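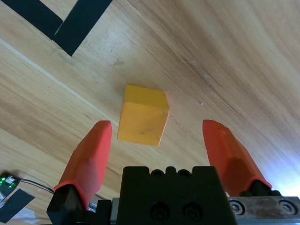
Robots on the packing line, how is it going at your place?

tarngate_nights
3/26/24
We're a wooden toy and puzzle outfit, 60 people in the building, and since December two of the kitting stations have had arms on them. The arms pick blocks and set them in trays. I used to kit, now I'm a "cell tender," which means I clear jams and refill bins and get yelled at by a screen. Same pay. I want to hear from people who've been through this already, did your job get better or just weirder?

hustier_fan
Weirder, then better. I went through it at Amissah when we were boxing craft sets. My wrists quit hurting by the second month and I'd take that trade again. But I missed talking to people! You can't really chat when you're walking between three cells all shift.

blockhead700
What rate are they holding you to? We had 800 trays a shift by hand and the arm was supposed to match it. It did 700 on a good night and guess who made up the rest.

tarngate_nights
Ours is close to that lol. Small cubes are fine. It's anything with a curve that rolls off and then I'm down on my knees looking for it.

Ama Abugri
I run a line at Tindon so take this as coming from the other side. If people are making up the shortfall by hand, that's a planning mistake and your lead should be fixing the number. We dropped the target for the first 5 weeks and had a lot fewer bad moods. I also think tending is a real step up if you get trained on it properly.

blockhead700
With respect, a step up comes with money. "Same pay" is right there in the first post. My plant called it a step up too and then didn't replace anyone who left.

Ama Abugri
Fair on the pay. We did bump ours, but it took some arguing and I should have said so.

n_ametepe
Nhyira Ametepe here, I posted in the old scanner thread. Ask to be taught how to re-teach the pick positions, OP. On my shift only the day tech knew how, so when a tray fixture got bumped at night we sat there until morning. Once I learned it I was the one they called, and that's what got me my raise. Get it written into your job title if you can.

hustier_fan
^ this. And ask for finger swaps while you're at it, it's a few screws and they'll still make you wait for maintenance.

tarngate_nights
Ok, asking my lead about both tomorrow. Still don't love the same pay part. I'll post back when I hear something.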